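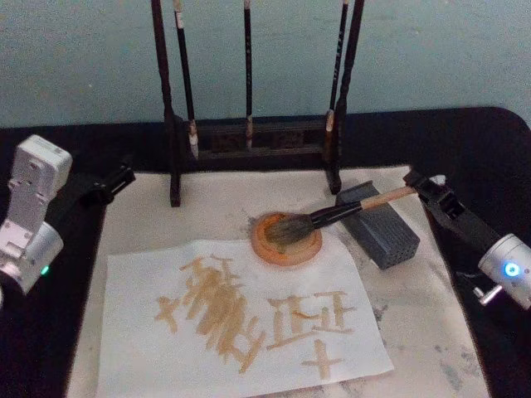

Week three with the Jestier two-arm kit, on hire from Honinbridge. A few people asked for an update, so I'll post as I go.

Price first. We pay £200 a week for both arms, the grippers and the Inbridge software. Delivery was extra and came to £93. Buying outright is £3401 per arm, and I'm not there yet.

We use it for brush calligraphy. Thodoris Papadakis sets the strokes by moving the arm by hand, then the software plays them back. Teaching it one short character takes him most of a morning.

Simple crosses and straight bars come out well. Dense characters are harder. Where strokes overlap the ink builds up dark and the small gaps fill in. Slowing the arm down made this worse for us.

Dipping took longer to get right than writing. Too deep and the brush carries too much, too shallow and it runs dry halfway down a stroke. Nine settings tried so far. Number six is the one we keep going back to.

Go for a shallow dish with a raised rim. We had a deep bowl to begin with and the gripper kept knocking it.

The grippers hold a wooden handle firmly enough. Very thin brushes can turn in the jaws on long sideways strokes. Honinbridge say there are softer pads coming in December.

Kalliopi Mitsotakis-Vlachou asked if you need both arms. For writing, no. One arm does all of it and the second mostly waits. We're hoping to have it move the paper along, but that part of the software is fiddly and I haven't got it to work twice running.

Support has been decent. I emailed on Sunday evening and Lumturie Stoyanova rang back before ten the next morning with a fix for the left arm dropping its connection.

The manual is poor. Half the menus have moved since it was written.

We've got it for another fortnight. Ink and paper costs to follow once I've found the receipts.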